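Maple panel for a kids' block table — leave it as one glue-up or start over?
Posted in: Small Projects and Toys
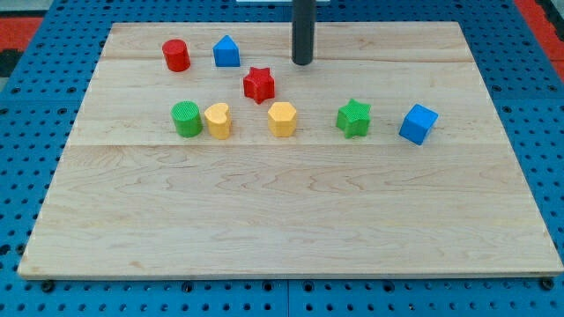

Maple board on the blue table, with some of the shape blocks on it.

skarker_bench
2 August 2024
I glued up three pieces of maple for the top of a low play table. It's for my sister's kids, who are three and five. The blocks are the small shape kind — cylinders, stars, a heart, a little house. The board is resting on a blue perforated metal table for now, and I like having something flat under it while I decide on the rest.

Two questions. First, finish. I have hardwax oil and I have water-based poly, and I can't make up my mind. Second, the edges. I haven't rounded anything over yet. Is a small roundover enough, or should I add a lip so the blocks stay on?

Stock came from a yard in Postcombe. I sanded to 120 so far.

grainwise
Nice piece of maple. I'd go with the oil. Kids will bang blocks on it every day, and with oil you can fix one bad spot in an afternoon. Poly looks good until it chips and then you are sanding the whole top.

Go to 180 before the oil and stop there.

tyagi
Disagree on the oil. I made a table like this in May for a daycare and used water-based poly, three coats. It gets wiped down with soap several times a day and it still looks fine. Oil on maple that gets wiped that often goes gray and dull. I have seen it happen twice.

Also, how wide is the board, and how did you orient the boards in the glue-up? With the grain running the long way like that you will get movement across the width. If you screw it down tight to a base it can split.

skarker_bench
Base is going to be poplar. I was planning on four screws, one in each corner. I take it that's wrong.

tyagi
Four screws in plain holes is asking for trouble. Slot the holes at the back and leave the front ones plain, or use tabletop clips. The clips cost very little.
— Toshio Yagi

grainwise
Agree on the clips. Still don't agree on the poly. A daycare is one thing, two kids at home is another. Nobody in a house washes a play table several times a day.

rhonda_m
You haven't met my grandchildren.

On the lip question, please don't put a lip all the way around. I had one and it was the worst part of the table. Crumbs, sand and bits of crayon collect along it and you can't sweep them off with your hand. Mine has a lip on three sides now and the front is open. I took the fourth one off with a chisel.

The blocks that get away are the cylinders anyway. Stars and hearts stay put.

skarker_bench
That makes sense. The cylinders stand up fine but the minute one gets tipped over it's on the floor. Three sides might be the way to go. What height did you use?

rhonda_m
Half an inch. Lower than that and a cylinder on its side will hop it if it has any speed.
Rhonda Melnyk

flalldale_joe
Why not a felt pad on top? Drop it in, no lip at all, and it cuts down the noise. That maple is going to be loud with hard blocks on it.

rhonda_m
Felt holds everything. Juice, glue, dog hair. I'd live with the noise.

grainwise
No felt. Why glue up maple and then cover it?

tyagi
Agree with grainwise, for once. You want to see that grain. The wavy streaks and the knots are the best part of the board. Check that the knots are tight, though. If one has a loose edge, run a little thin CA glue into it before you finish.

skarker_bench
Checked them. One had a small gap on the underside, so I'll do that tonight. The top is fine.

Plan for now: sand to 180, eighth-inch roundover on the front edge, half-inch lip on the other three sides, clips underneath. I still have to pick a finish. I'm going to put oil on one offcut and poly on another and have the kids draw on both with washable marker.

grainwise
Good test. Give the oil a full week to cure first or it isn't a fair comparison.

tyagi
Same for the poly. And use soap on both when you wipe them.

flalldale_joe
I still think it will be loud. Rubber feet on the legs, at least.

skarker_bench
Rubber feet I can do. Will post the offcuts when they've had their week.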